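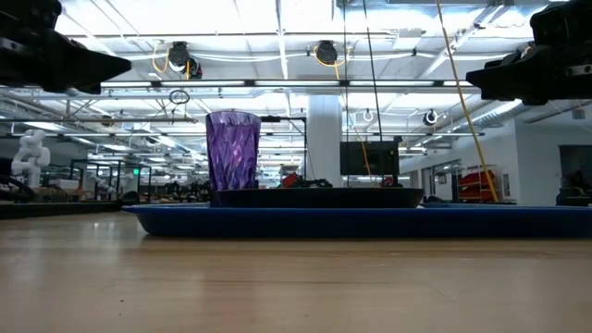 Support > Dritside Label Printer > Tickets > Labels come out blank after 80

Labels come out blank after 80

Hi again! So I have a Dritside label printer, hooked up to my laptop by USB, and I sell kitchen stuff online (cups, trays, plates, that sort of thing). Every big batch prints fine up to label 80 and then I get blanks – clean white ones, feeding along like nothing's wrong. My last job was 463 labels, so you can imagine the pile.

Tried so far: new roll, cleaned the head, swapped the cable, reinstalled the driver. Same spot every time.

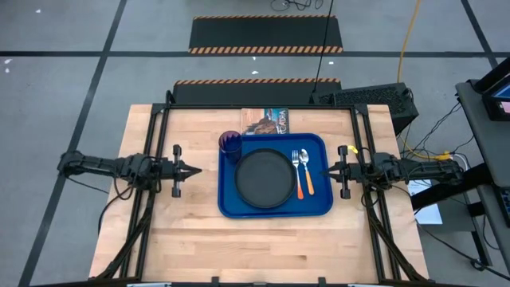 Emil Gasser
Shop owner, Venduvberg

Update, 4:15 pm: Reto in support had me turn off "hold job in memory" and split the file into 6 parts. The first part went through with no blanks, woohoo! The second one is printing now. I'd still love to run it all in one go before December, so please leave this open – and do you need the log file from the driver folder, or just the error page?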